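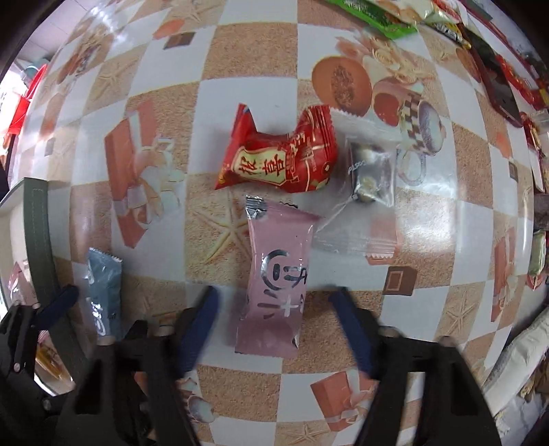 Problem summary

Product: Trinley shipping module, hosted
Shop: Stomham Snacks
Component: rate request, bundle weight
Opened: Tuesday, May 12, 2020
Priority: normal
Status: resolved, workaround removed

The weight sent to the carrier for mixed snack boxes is lower than the packed weight. Single items are fine. The shortfall is the same on every mixed box, 93 g, whatever goes in it. Postage is bought at the lower weight and the carrier bills the difference later with a handling fee. Seven orders have been adjusted so far.

We sell the contents as separate products and also as a bundle. The bundle has no weight of its own. It takes the total of its parts and then adds the packaging weight from the box profile. This worked until the April update.

Steps to reproduce

Create a bundle from any two or more weighed products.
Assign a box profile with a packaging weight.
Place a test order and open the rate request log.
Compare "weight_total" with the sum of the parts plus the box.

Expected: parts plus box.
Found: parts only.

Already checked

Product weights were re-entered by hand for the light items, in case the import had rounded them down. No change.
Scale was zeroed and checked against a reference weight. It reads correctly.
Store unit is grams, carrier unit is ounces. Converting the logged figure by hand gives the right result, so the conversion is not the fault.
Cleared the rate cache and waited the full 7 minutes before asking for a new rate. No change.
Same result in another browser and with all add-ons turned off except the Erkance carrier plugin, which we can't turn off and still get a rate.

The box profile itself looks normal. Packaging weight is filled in and saves without an error. Exporting the profile to a file shows the value present under "pack_wt".

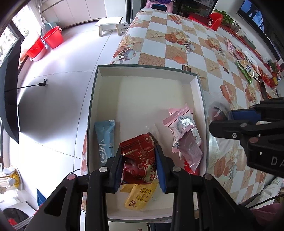
Teodoro Baluyot: Thanks for the log, it saves a round of questions. The export tells me the profile is stored properly, so the value is being lost between the profile and the rate request. Can you open the bundle, go to Shipping, and tell me what is shown under "Packaging source"? There should be a choice of Inherit, Fixed or None. Please don't save the page while you are in there, as saving rewrites the field and I would like to see it in its current state first.

Shop reply

It shows neither of the three. The box is blank. On a bundle made after the update it shows Inherit, and I have now run a test order on that one. The weight is correct there. So only the older bundles are affected.

Support reply

Confirmed on our side. Bundles created before the update have an empty packaging source. The old code read an empty value as Inherit. The new code reads it as None and skips the box profile. The Erkance plugin passes on whatever it is given and is not involved.

Workaround until the patch is in: open each older bundle, set Packaging source to Inherit, save, then clear the rate cache. Bulk edit does not offer this field. If you have a packaging surcharge product in the cart from earlier attempts, remove it or the box will be weighed twice.

Shop reply

Done for the mixed boxes. The surcharge product is removed. I left one older bundle untouched for you to test against, listed as Ursu sampler. Products sold singly were not edited, and their rates are unchanged.

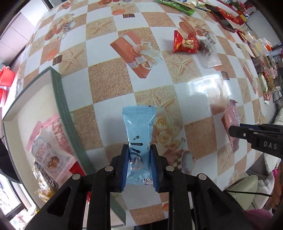 Single packet, light blue wrapper.

Resolution

Patch applied to the hosted version. An empty packaging source is read as Inherit again, and existing blank values were filled in. Ursu sampler tested before and after: the box weight was missing before and is present now. No need to undo the manual edits.

Billing adjustments already made by the carrier have to be disputed with the carrier. The rate request log can be exported under Reports and attached to the claim.

Ticket closed at shop's request. Reopen by replying if a bundle shows a blank packaging source again.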